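Cutting Luststead Down to 80 Minutes

Periklis Zervas starts with the number on the last page of his edit log: 1,312. That is how many cuts there are in the released version of Luststead, the small-town comedy directed by Spyros Gavalas. The first assembly had far fewer and ran almost an hour longer.

"The assembly is every scene in script order, at the length it was shot," Zervas says. "You watch it once with the director, you both feel sick, and then you go to work."

Luststead follows two brothers who inherit a failing movie house in the town of Plustarcombe and try to keep it open through one winter. The script gave each brother his own story, and the two met only in the last third. Zervas decided early that this would not hold. He moved the first scene between them from the second hour to the ninth minute and built the rest around it.

Moving it caused a continuity problem. In the script, the older brother has already sold the projector by the time they meet, and he mentions it twice. Both lines had to come out. The first was easy, because it was said off camera. The second was in a close-up with no cover, so Zervas cut to the younger brother listening and held on him for four seconds.

"People have told me that shot is the best acting in the film," he says. "He was waiting for his cue. It's from before the take started."

Gavalas, reached by phone, confirms this and adds that he argued against the change for two weeks. "I had a structure. Periklis had a stopwatch. I lost on the projector and I won on the ending."

The ending was tested in Varna, at a preview in a hall with 600 seats, most of them filled. Zervas sat at the side with a printed copy of the dialogue and marked every laugh with a start point and an end point. He does this for all his comedies. A laugh that runs over the next line gets more room, usually between eight and twenty frames. A laugh that doesn't come gets less room, or the line goes.

"You can't leave a hole where you hoped for a laugh," he says. "In a drama a pause reads as thought. In a comedy it reads as a mistake. So if the joke is dead I close the gap completely and play it as plain talk. Half the time it gets a small laugh after that."

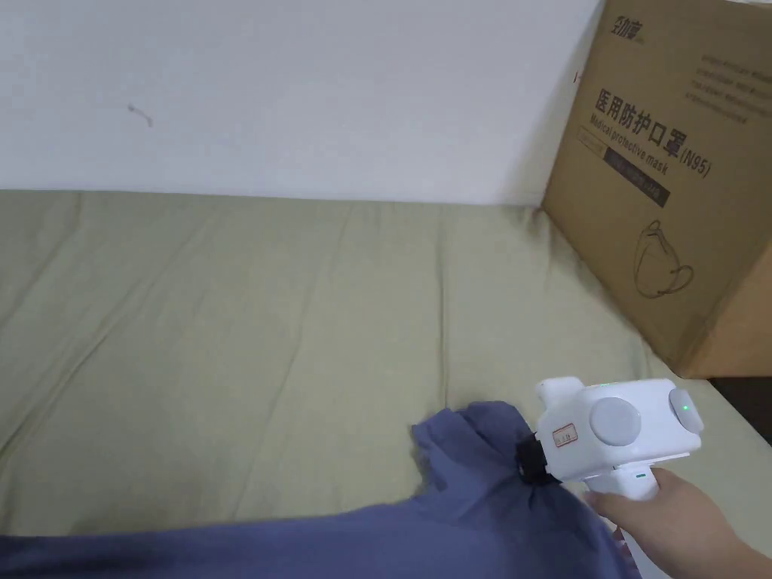
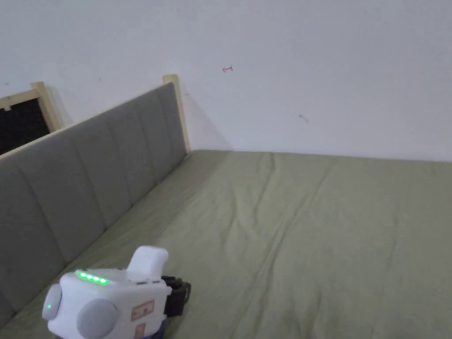
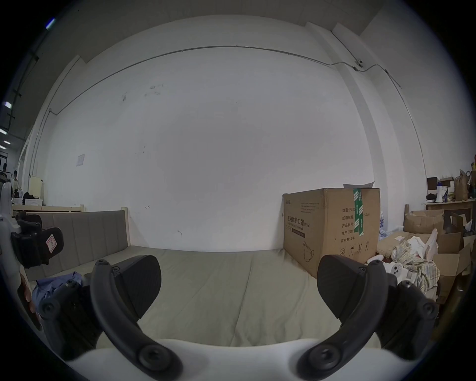

First and third: the blue cloth. Second: the bed, with the gray panel at left.

He is less sure about reaction shots. The common practice is to cut to a second actor just after the punch line, to give the audience a cue. Luststead does this in its first two reels and then mostly stops. Zervas says the early reactions teach the viewer how dry the film is going to be, and after that they only slow it down. Gavalas wanted them out from the beginning. The compromise is visible if you look for it: the scene in the bank has five reaction shots, and the matching scene near the end has one.

Sound took longer than picture. The production recorded the movie house interiors in a real auditorium with a long echo, and every trim made the tail of one line run into the start of the next. The sound editor at Wallner, the post house that finished the film, rebuilt those tails by hand. Zervas puts the job at some 3,000 separate fades and says he would plan it differently now. He would ask for a clean recording of each line in a dead room on the shooting day, even if it cost the crew a setup.

Asked which scene he would still change, he names the snow delivery. It runs a little over three minutes and has one good joke in it, at the end. He made a version of ninety seconds. The joke got a weaker laugh, and he put the long version back.

"I don't have a rule for that one," he says. "The short cut is better on paper. It has better rhythm, it's clearer, you lose nothing from the plot. We ran both on a Sunday for the same eleven people and they liked the long one. So it stayed."

Gavalas is now writing his next script, a two-hander set in a ferry office. Zervas has read the first draft and sent back four pages of notes, most of them about page 31.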